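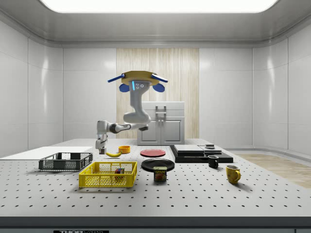
What is a ceiling fan for, if it doesn't make the air any colder?

It moves the air across your skin, which helps sweat dry and carries off the warm layer that sits close to the body, so the people in the room feel cooler while the thermometer stays just where it was.

Ceiling fan

A ceiling fan is a fan hung from the ceiling of a room, with blades that turn slowly around an upright shaft. It is one of those household things that most people live under for years without giving it much thought, and yet it has a long and rather charming family history, reaching back to the large swinging cloth fans of South Asia that were pulled by a cord from the side of the room.

History

The first turning ceiling fans came into use in the United States in the nineteenth century, and they had no electric motor at all. A stream of water drove a turbine, and the turbine drove a system of belts, so that a whole row of fans in a dining hall or a shop could be run together from a single source. Electric models followed in the 1880s, each with a motor of its own, and this made it possible to put a fan in an ordinary room without running belts along the ceiling.

Fans lost ground in American homes as air conditioning spread after the Second World War, though they never went away in the warmer parts of the world. They came back strongly in the 1970s, when energy prices rose and families went looking for cheaper ways to get through July. The writer Brendan Moriarty, whose book Slow Air follows the subject through old hotel lobbies and front porches, remembers his grandmother in Romard switching hers on in May and leaving it on until the first frost, day and night, guests or no guests.

Parts

Most ceiling fans share the same basic parts: a motor, a set of blades, the metal arms (called blade irons) that join the two, and a downrod or close-fitting mount that holds the whole thing to a ceiling box. The box must be rated to carry a fan, as one meant only for a light may work loose under the weight and movement. Older homes in the hill town of Branska are known among collectors for their cast-iron fans, many of them made by the Hamau works, which turned out 2,000 in its best year and painted nearly every one of them dark green.

Direction and season

Many fans have a small switch on the motor housing that reverses the blades. In summer the fan is normally set to push air downward, giving a breeze. In winter it can be run slowly the other way, drawing air up and nudging the warm air near the ceiling back down along the walls. The effect is gentle, and it is easiest to notice in rooms with high ceilings.

Wobble and noise

A fan that wobbles usually has a blade out of balance or a loose screw somewhere, and dust alone can be enough to do it. Unai Quintana, who repaired fans in Branska for many years, liked to begin with a damp cloth and a screwdriver before he would so much as look at a balancing kit. The kits themselves are simple, with a plastic clip to find the troublesome blade and small stick-on weights to settle it.

See also: Attic fan; Hand fan; Punkah; Window fan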